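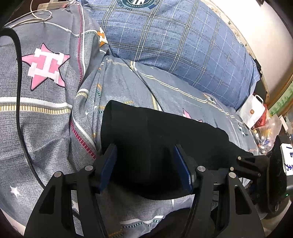
Why does the width estimator keep reporting a closed jaw when there is cloth in it?

The threshold was tuned on blocks. Cloth squeezes down to 4 mm, the estimator calls anything under 5 closed, and the segmenter then labels the grasp a miss and throws it out with a clear conscience.

October, after lunch. Reran the Sencombe batch with the old settings to get a baseline: 483 clips in, 19 kept. The Vorness planner had been training on those 19 and we had been wondering why it was timid.

Changed two things in the Masia tooling. Closed is now judged on jaw velocity plus width, and the label waits 30 frames before committing. Dark cloth between dark pads still gives the mask network fits, so I turned its vote down to near nothing there. It will not notice.

Pulled the threshold out of the source and into the config, where the Ververidis loader promptly ignored it. Wrong key name, mine.

Rerun started 4:30. To do: per-object thresholds, and delete the comment that says "temporary."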